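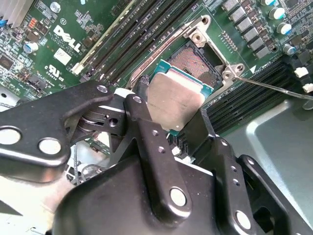 Figure 4. Gripper holding the processor next to the open socket, load plate raised. Wrist camera.

4.2 Setting up and looking after the cell

Most of the lost time on the Stinlow cell was not planning time. It was upkeep. Fingers drifting, pads going shiny, the tower sitting a hair off where it sat the day before. Notes below are from the log kept by Razia Minhas and Trinidad Garrido, tidied a bit. The log has 1035 entries, 751 of them on the processor step, so that is what we mostly talk about.

Start of a session. Tower on its side, side panel off, pushed up against the stops on the bench. Fixture plate goes to the left of the tower and is clamped before the arm is powered. Then the touch-off: closed fingers brought down to three screw heads on the board, positions stored, compared with the last set. If any of the three is out by more than the limit in Table 2 we move the tower, not the numbers. Early on we moved the numbers. Bad idea, took a week to undo.

Fingers next. Linkage pins are checked by hand with the power off - hold the palm, rock each finger, feel for a click. A worn pin shows up at the tip long before you can see it at the joint. We replaced one set in February and the sideways error at the chip halved. Pads are wiped with alcohol and left to dry fully. A damp pad slips on the heat spreader, and the slip looks exactly like a bad pose estimate in the data, which cost us some embarassing afternoons.

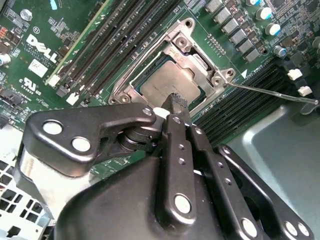
How often do the fingertip pads need changing?
Every 57 insertions, or sooner if the texture has gone smooth at the tip. Both pads together, never one.

Changing pads shifts the closing point, so the touch-off is done again. No exceptions to this. Sunita Szabo wrote a short script that refuses to start a run untill the new values are in.

Grip force was set low, then raised in small steps until the chip stopped turning in the fingers. The value for the Nenik pads is not the value for the old ones. Keep them apart in the config. The press on the socket has its own limit, separate from the grip, and the arm backs off straight up when the limit trips. Straight up matters - any sideways move there is how pins get bent.

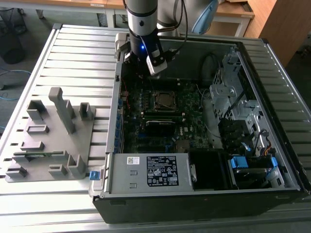
4.3 Faults and repairs

We logged 28 stops that needed a person. Cables were the largest group. The loop at the wrist was first tied too short and pulled at the connector when the last joint turned past its usual range. Milagros Arroyo re-routed it with more slack and a second tie higher up, and those stops went away. Too much slack is no better, it drags over the case.

Second group, the wrist camera mount working loose. Thread lock fixed it. Calibration afterwards, obviously, though it got skipped twice.

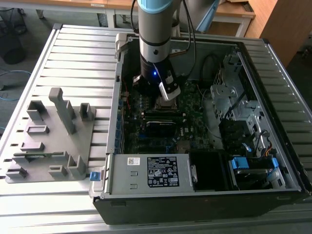

The remaining stops were a mixed bag: a printed holder cracked at the base, a tower not pushed fully home, one network drop-out. Holders are now printed with thicker walls and we keep a spare plate. For the tower, a quick push by hand before touch-off is on the checklist. The network stop we never explained.

One thing we would change. The limits in Table 2 were set for a single tower and we have not tested them on another. Socket depth and board tilt will differ, so anyone copying this setup should redo the touch-off limits from scratch before trusting the force ones.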